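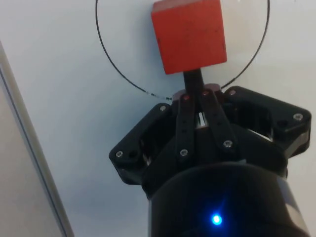
Handout 4: Blocks, Circles and What Counts as "In"
Materials and Play, spring term. Revised 14 Mar 2026

Read this before the practical. It is shorter than the December version, which had an appendix on varnish that I enjoyed more than you did.

1. Why a plain block

A painted wooden cube does very little, and that is its appeal as a teaching object. It has no right way up. It makes no noise unless dropped. Put it in front of a four-year-old and it becomes a bus, a sandwich or a weapon within the minute. Put it in front of a graduate student and it becomes a methodology section.

The Lasaleck set we use has seen a good deal of life. Please leave the worn edges alone. Last year one group sanded theirs "for consistency" and then had the only consistent blocks in the building.

2. The circle task

Draw one large circle in thin black line on a pale surface. Place a block somewhere in relation to it. Ask your partner whether the block is in the circle.

Most people answer at once and feel good about it. Now move the block until it sits across the line. Expect a pause, followed by a definition invented on the spot and defended as if inherited. Then hold the block over the circle without putting it down. Some partners will say "in," some will say "over," and a few will ask whether this is graded. (It is, at 16 percent.)

Write down the exact words used. "Sort of in" is data. "She thought it was in" is gossip.

3. Where you stand matters

A raised block seen from a low angle may seem to sit well inside a line it would miss if you let go. Crouch, look, stand up, look again. Record both answers, including the one you dislike. Vainio's term for the gap between them is "viewing slack," and you may use it in the write-up provided you use it correctly.

4. Write-up

Around 600 words. One sketch, drawn by hand, with the circle and the block labeled. I know which one is the block, but label it.

Return blocks to the Devar cabinet, second shelf. Red ones go with the red ones. There is always a debate about the orange.

Reading for next time: Clakia course pack, section 26, minus the footnotes.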